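# ¿Pinza paralela o mano de cinco dedos para meter latas en una caja? (simulación)

**Gholamreza Hassanpour** · sábado, 12 de enero de 2019

¡Hola a todos! Llevo desde diciembre montando una tarea de mesa en simulación y estoy disfrutando como un crío, pero me he atascado eligiendo efector final. La tarea es sencilla: coger una lata de sopa y dejarla en una caja de madera abierta, con fondo de listones. Al otro lado de la caja hay otra lata, una caja de mantequilla y un paquete pequeño que de momento solo están para estorbar.

Primero probé la pinza paralela en el brazo izquierdo, con el controlador Kirulow tal como viene, y dejé la mano articulada en el derecho.
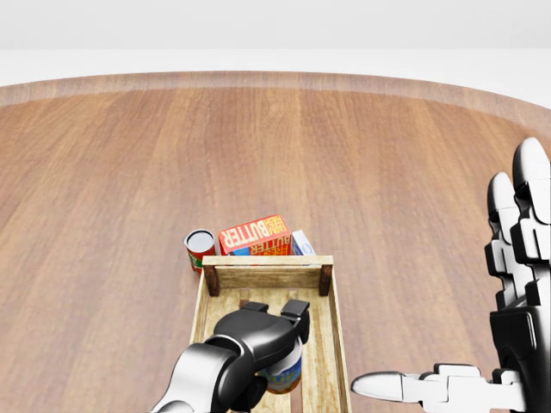

*Pinza en el brazo izquierdo, con la lata bajo los dedos, dentro de la caja.*

Me encanta lo directa que es: dos dedos, una orden de apertura y a correr. Lo que no me gusta es lo que tapa. Desde la cámara de la cabeza la carcasa se come media lata justo cuando más me interesa verla, y con el brazo más estirado la cosa no mejora mucho: 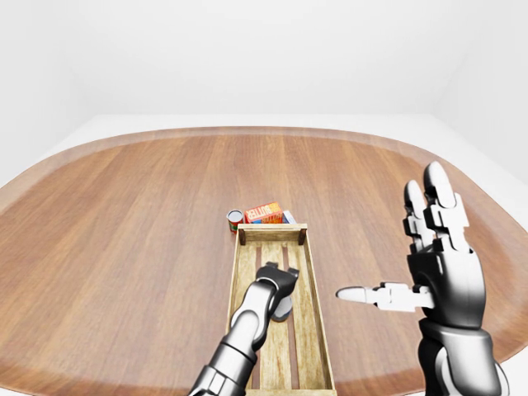
*Otra vista con pinza; debajo solo se distingue un disco gris oscuro.*

También he probado a poner una mano en el lado izquierdo. El agarre es precioso de ver, pero el ajuste de los dedos me está costando la vida. Llevo 1.000 episodios con la pinza y quiero hacer otros tantos con la mano antes de decidir.

Mis dudas:

- ¿Vosotros empezaríais con la pinza y pasaríais a la mano después, o directamente con la mano?
- ¿Cómo comparáis los dos sin que la cámara os falsee el resultado?
- ¿Tiene sentido dejar el pulgar derecho tan abierto si ese brazo no participa?

---

**Hilkka Niskanen**

¡Qué proyecto más chulo! Yo pasé por lo mismo con el Peltonen y te diría que no tires ninguna de las dos configuraciones, que cada una te va a enseñar cosas distintas.

Para comparar, lo primero es separar el agarre de la visión. Haz una tanda dándole al controlador la posición exacta de la lata (en simulación la tienes gratis, ¡aprovéchala!) y otra tanda solo con cámara. Si la pinza va bien en la primera y mal en la segunda, tu problema es la oclusión y lo que toca es mover la cámara o añadir otra en la muñeca.

Con la mano, fíjate en el acercamiento. Yo entro de lado, con la palma bastante vertical, y cierro los cuatro dedos con una sola variable. El pulgar lo controlo aparte.
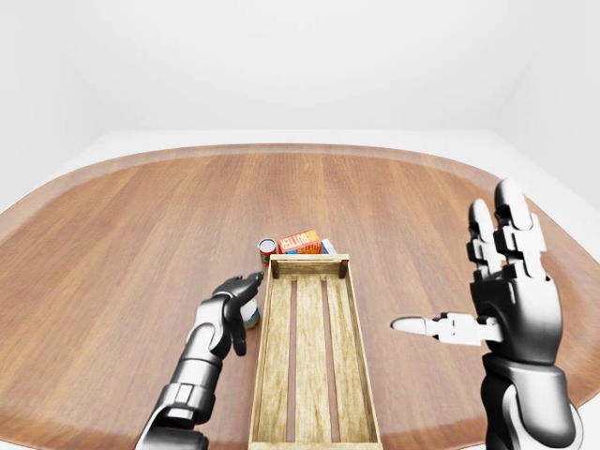
Esa única variable de cierre me ahorró semanas. Mover cada articulación por separado suena muy tentador, pero para un cilindro no compensa, y además los dedos empiezan a pelearse entre ellos en cuanto subes la rigidez. Cuando tengas el cierre estable, sueltas el índice y vas probando.

Ojo también con la altura al pasar sobre el lateral de la caja. Con la pinza te basta un margen pequeño, mientras que con la mano hay que contar los nudillos. Yo añadí un punto intermedio por encima de la tabla y dejé de tener choques.

Y sobre los episodios: usa las mismas semillas para los dos efectores. Con 2.000 en total, repartidos a partes iguales, ya deberías ver tendencias.

---

**Onni Kuusisto**

pinza. para latas siempre pinza. la mano queda muy bien en los vídeos y ya

---

**Jouko Jääskeläinen**

No estoy del todo de acuerdo con Onni. Para la lata sola, vale, pero si luego quieres meter la mantequilla o el paquete pequeño, la mano te da muchas más opciones. ¡Y es divertidísimo trabajar con ella!

Añado algo a lo de Hilkka, que lo explica muy bien: define una postura de partida y no la toques en toda la comparación. Las dos manos arriba, dedos hacia el techo, pulgares hacia dentro y sin contacto con nada. Así puedes comprobar de un vistazo que la mesa ha quedado bien colocada antes de lanzar la tanda. 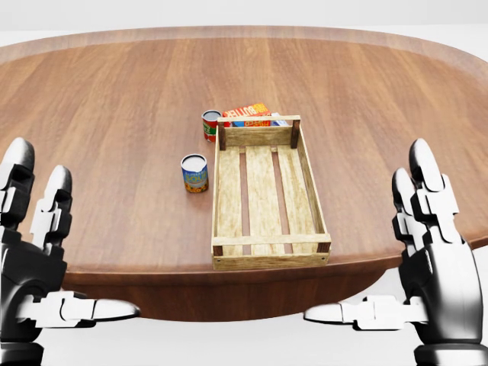 *Postura de partida con dos manos: caja vacía y lata de sopa a la izquierda.*

En cuanto al pulgar derecho, déjalo abierto si quieres, pero mira la distancia al lateral de la caja. En tu primera captura la punta se queda muy cerca, y cualquier oscilación del brazo puede acabar en golpe. Yo retiraría ese brazo un poco hacia fuera o le bajaría la ganancia mientras no trabaje.

En Nurumby hay un hilo de Seija Rautiainen con valores de fricción para latas lisas. Son para otra mano, pero a mí me sirvieron de punto de partida. La simulación corre a 60 pasos por segundo en su caso, así que si la tuya va a otro ritmo tendrás que reajustar el amortiguamiento.

---

**Gholamreza Hassanpour**

¡Mil gracias! Esta noche lanzo las tandas con la posición exacta, mismas semillas y el brazo derecho más apartado. Lo del cierre con una sola variable lo pruebo mañana mismo. ¿Alguien tiene el enlace al hilo de Seija? En el buscador de Nurumby no me sale.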